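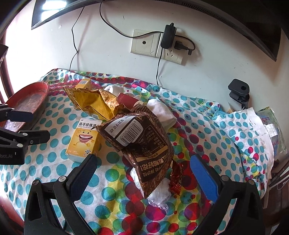
Snack wrapper on a polka-dot bedspread

The Geleck Omnibus (Lonico Press, paperback)
Reviewed 12/25/25

The Geleck Omnibus puts three spy thrillers into one paperback of 1194 pages. The novels were first sold separately and went out of print, and used copies of the middle one had become expensive. If you only want to know whether the set is worth buying, I think it is, mainly for the first and third books.

The main character is a shipping insurance investigator who does favors for an intelligence office and is never given a name. In book one she is sent to the port of Mahama to look into a freighter that sank with no cargo on board. The owner is a chemical company called Nutora, and Nutora has already been paid for the cargo. She has six days before the claim is closed for good. Most of the story is interviews, phone calls and reading through ledgers, and it moves quickly anyway. The chapters are short. I finished it in two evenings.

The second book is the weak one. It leaves the port behind and follows a stolen list of agents through a string of hotels, and for long stretches the investigator is only reacting to messages. There is a chase on a ferry that goes on for nearly 3 chapters and changes nothing in the plot. You can't skip the book completely, though. The last part explains who was paying Nutora, and the third book assumes you know.

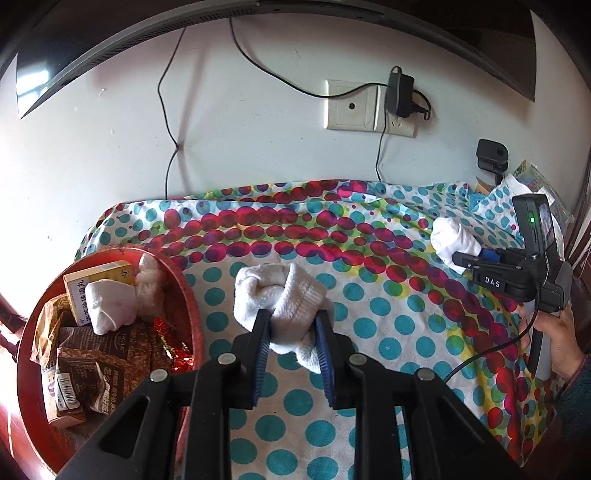 The third book

The third one goes back to Mahama, years after the sinking. The freighter has been raised, and the people who lied about it the first time have to lie about it again with better equipment pointed at them. I liked this one most. The author plays fair with the clues. I went back afterward to check a conversation in the harbor office from book one and it holds up.

The ending is abrupt. One character is left in a train station and we don't learn whether the train comes. Some readers will hate that.

The edition

The paper is thin but the print doesn't show through. The type is small. The spine creased badly by the middle of book two, and the glue was starting to show at the first title page. There is a map of Mahama at the front, and it has the customs house on the wrong side of the canal compared with the text. The chapter numbers start over with each novel, but the running heads only say "The Geleck Omnibus," so finding your place is harder than it should be if you lose your bookmark.

Lonico has a hardcover planned for April. I would wait for that if you reread books a lot. For one trip through, the paperback is fine.

Story: 4 out of 5
Edition: 2 out of 5

We use cookies to remember your settings and count visits. Accept | Manage preferences

Contact | Copyright notice | Back to top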